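Sprechnotizen: Kleine Reparaturen, große Kosten — Instandhaltung in Wohnungsgenossenschaften
Vortrag beim Verwaltertreffen Ginstead, 29. April 2025
Geert Koster, Karlijn Dewulf

Folie 1 — Begrüßung
Kurz vorstellen. Karlijn übernimmt ab Folie 5. Fragen bitte am Ende, Verständnisfragen gern zwischendurch. Handout liegt am Ausgang, die Tabellen sind dort besser lesbar als auf der Leinwand.

Folie 2 — Ausgangslage
Der Bestand umfasst 594 Wohnungen in zwei Siedlungen, Staltilach und Clarkska. Staltilach ist die ältere, viele Leitungen noch aus der Bauzeit. Im letzten Abrechnungsjahr gingen 1.013 Meldungen ein. Zahl stehen lassen, kurz warten.
Die meisten Meldungen betreffen Kleinigkeiten: tropfender Hahn, klemmendes Fenster, Licht im Treppenhaus. Teuer wird es, wenn eine Kleinigkeit drei Monate liegen bleibt. Beispiel Silikonfuge im Bad: Material und eine halbe Stunde Arbeit gegen Trocknung, Estrich und Mietminderung.

Folie 3 — Wie eine Meldung früher lief
Anruf im Büro, Zettel, Ablage, Rückruf. Der Handwerker bekam oft nur »Bad undicht« und fuhr ohne passendes Material los. Zweite Anfahrt, zweite Rechnung.
Hier die Geschichte mit dem Thermostatventil erzählen, aber kurz. Drei Anfahrten, am Ende war das Ventil in Ordnung und die Umwälzpumpe im Keller falsch eingestellt.

Folie 4 — Erst am Tisch, dann in der Wohnung
Wir haben die Abläufe zuerst an einem gewöhnlichen Tisch durchgespielt. Eine Person meldet, eine nimmt auf, eine plant die Anfahrt. Dabei fiel auf, dass im Formular die Frage nach dem Stockwerk fehlte. Außerdem fragte es nach der Uhrzeit der Meldung, nie nach dem Zeitraum, in dem jemand zu Hause ist. 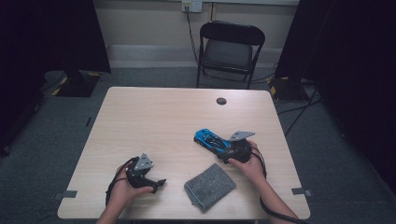
Folie 5 — Das neue Formular (Karlijn)
Eine Seite, sieben Felder. Pflicht sind Adresse, Stockwerk, Raum, was nicht funktioniert, seit wann und Erreichbarkeit. Freiwillig: ein Foto.
Betonen: Telefon bleibt. Wer anruft, wird aufgenommen wie bisher, nur trägt das Büro die Angaben gleich in dasselbe Formular ein. Ältere Mieter haben in der Probephase fast immer angerufen, und das soll auch so bleiben dürfen.

Folie 6 — Dringlichkeit
Drei Stufen.
Rot: Wasser läuft aus, Gasgeruch, Heizungsausfall im Winter, Stromausfall in der ganzen Wohnung. Sofort anrufen, kein Formular. Bei Gasgeruch zuerst raus aus der Wohnung, dann Notdienst, dann wir.
Gelb: beeinträchtigt den Alltag, innerhalb einer Woche.
Grün: wird gesammelt und pro Haus an einem Termin erledigt.
Die Stufe Grün spart am meisten. Vorher fuhr jemand für eine einzelne Türklinke quer durch die Stadt. Jetzt macht er im selben Haus die Klinke, zwei Rollladengurte und die Klingel.
Einwand, der sicher kommt: Mieter stufen alles als rot ein. Antwort: Die Stufe vergibt das Büro. Der Mieter beschreibt nur.

Folie 7 — Treppenhäuser und Gemeinschaftsräume
Eigener Punkt, weil hier niemand zuständig sein will. In den Treppenhäusern stehen Kinderwagen, Schuhe, Roller, Spielzeug. Fluchtwege müssen frei sein, darüber verhandeln wir nicht. Im Gemeinschaftsraum sind wir großzügiger, dort gibt es jetzt ein Regal und eine Kiste.

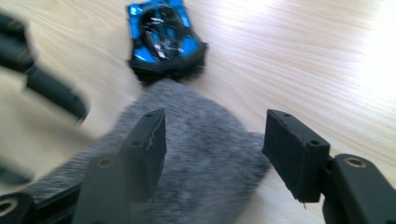
Bei den Aushängen haben wir den Ton geändert. Weniger Ausrufezeichen, dafür ein Datum, bis wann etwas weggeräumt sein soll, und eine Telefonnummer. Seitdem kommen deutlich weniger Beschwerden über die Aushänge selbst — über die Schuhe kommen sie weiterhin.

Folie 8 — Kosten
Rahmenvertrag mit der Firma Sjöberg für Sanitär und Heizung. Kleinreparaturen bis 100 Euro gibt das Büro ohne Rückfrage frei. Darüber braucht es eine zweite Unterschrift. Die alte Grenze lag bei 29 Euro und stammte aus einer Zeit, als man dafür noch eine Anfahrt bekam.
Nicht verwechseln mit der Kleinreparaturklausel im Mietvertrag. Die Frage kommt jedes Mal. Unsere Grenze ist rein intern und ändert für den Mieter nichts.

Folie 9 — Was noch nicht läuft
Rückmeldung nach Abschluss fehlt oft. Der Auftrag ist im System erledigt, der Mieter weiß es nicht und ruft wieder an. Doppelte Meldungen aus demselben Haus erkennt das Büro nur von Hand. Schlüsselübergabe bei Abwesenheit ist ungeklärt, dazu hätten wir gern Erfahrungen aus dem Saal.

Folie 10 — Nächste Schritte
Im Juni kommt Clarkska dazu, bisher läuft alles nur in Staltilach. Geert schickt das Formular als Vorlage an alle, die sich in die Liste eintragen. Fragen. Falls Zeit bleibt, zurück zu Folie 6.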